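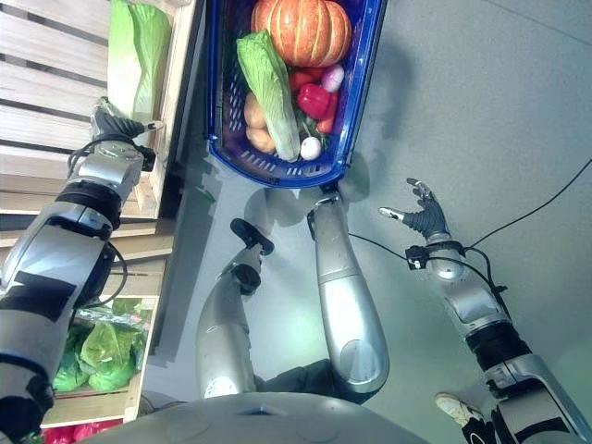 Who gets the house in Clellia now that Aunt Carmela is gone?
Begoña Montes gets it, all of it, roof to cellar, and she has until the end of May to say whether she wants it.

She did not want it. She wanted to sleep. Two hours on the bus from Clorkton and then the walk up the hill with the bag banging her knee, and the key that didn't turn, and then did.

Inside. Cold. Smell of soap and old newspapers. A clock going on the wall, which bothered her - who had been winding it?

"Me," said the man on the back step. "Julián Arrieta. I live down there." He pointed with his chin at a green roof. "She asked me to. The clock and the hens."

"There are hens?"

"There were. I have them now. You can have them back."

"No. God. Keep them."

He looked at her shoes. City shoes. He didn't say anything about them and she liked him a little for it.

The lawyer's letter was in her coat. Gus Quintanilla, attorney, Miranda Street, signature like a fish hook. It said house, contents, land to the creek, 400 dollars in a savings account and one debt, unspecified, payable to Adoración Llorente. She had read that line on the bus until the words came apart.

"Who's Adoración Llorente?"

Julián scratched his neck. "Ah," he said.

"Ah what?"

"Your aunt and her didn't speak."

"Since when?"

"Since before me. I'm 61."

So that was the afternoon gone. She opened drawers. String, candle ends, a box of buttons, receipts for feed. A photo of two girls on a wall with there socks down, one of them Carmela, you could tell by the ears. The other one laughing with her whole face. On the back in pencil, Skudell, summer. No year.

She took the photo and went down the hill. Didn't lock up. Had to come back and lock up. Went down again.

The Llorente house was the last one before the bridge. Blue door, bench, a very old woman on the bench shelling beans into her lap. She did not look up.

"You're the niece."

"Great-niece. Begoña."

"You walk like her. Stomping."

Begoña sat down without being asked. The bench was warm from the sun. Across the road a dog got up, turned in a circle, lay down again.

"The lawyer says she owed you something."

"She did."

"How much?"

The old woman laughed, short, one breath. "How much. Give me your hands." She dumped a pile of beans into them. "Shell."

They shelled. Begoña was bad at it, the pods split wrong and the beans went on the ground. Adoración let them.

"We had a song," Adoración said after a while. "Her and me. We were going to sing it at the fair in Skudell. I made the words, she made the tune. Then the morning of, she wouldn't get in the cart. Wouldn't say why. I went alone and stood up there in front of everyone with half a song." A bean. Another bean. "I told her, you owe me a tune, Carmela Manzano. And she said, I'll pay you when I'm dead."

"That's it? That's the debt?"

"It's 70 years of interest."

Begoña thought of the lawyer typing it up. Payable to. She thought of Carmela in the kitchen, Sundays when Begoña was small, hands in the dishwater, always the same few bars going round and round. It never had words. She had asked once what the words were and Carmela said they belong to someone else, dry that plate.

"I think I know it," Begoña said.

The hands stopped.

"I can't sing. I mean I really can't."

"Neither could she."

So she hummed it. Too low, had to start over. A truck went across the bridge in the middle and she lost her place and started over again, face hot, looking hard at the dog. The first part went up and the second part came down and then there was the funny little hitch, like somebody missing a stair.

Adoración's mouth was moving. No sound yet. Then some sound - scratchy, late, a beat behind the tune and running to catch up. Something about a river. Something about a boy with one boot. It wasn't a good song. The hitch was where you were supposed to laugh.

They did it twice. On the second time Begoña got the ending right.

"Well," said Adoración. She wiped her nose with her wrist, and took the beans back out of Begoña's lap, every one, counting nothing. "She was scared of the cart, you know. I worked it out later. The horse had bit her in the spring."

"Did you tell her you knew?"

"No. Was she still saying Sunday mass in the front pew?"

"Third row I think."

"Hm. I sat in the fourth."

The sun had moved off the bench. Begoña asked what time the last bus was and Adoración said it had gone, it went early, everbody knew that, and there was soup.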